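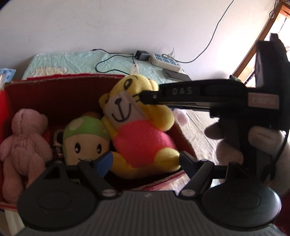
Fingertip pads creeping on hand-held gripper

ihuttunen_e
Setup question. On my left-hand unit the fingertip pad walks outward after a session on plush toys. Rail screws are tight, no play in the linkage. Pads were replaced in December. Anyone else?

Skirna35
Did you degrease the finger before bonding the new pad? Plush sheds lint and it gets under the edge. I wipe down every 20 cycles and replace at 1,000.

p_keskinen
Lint is a side issue. Check closing force first. Soft toys let you squeeze far past contact and the pad takes all of it in shear.

ihuttunen_e
Degreased, yes. Counter was at 993 when I noticed. Closing force is by hand, so it depends on who is holding it.

n.halas
Then look at the pins. Compare the upper ones left and right with the fingers open around something soft. If one side sits lower, the pads don't meet square and one edge lifts first.
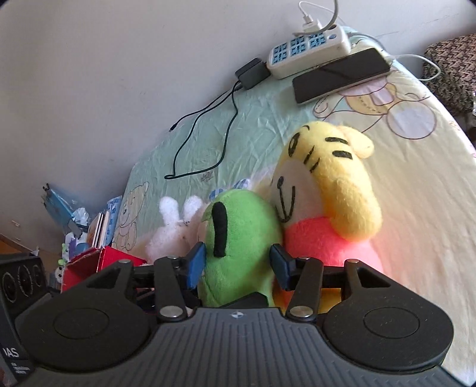
Fingers open at the green toy, upper pins and both pads in view.

p_keskinen
A still won't show you a few tenths of play. Put a feeler gauge in the joint.

n.halas
Agreed on the gauge. The photo is for gross misalignment only – it takes ten seconds, so do it first.

Skirna35
I still say 1,000 is the limit for that adhesive. You were seven short. Change the pad and move on.

ihuttunen_e
Will gauge both sides before I pull the pad, then post the numbers.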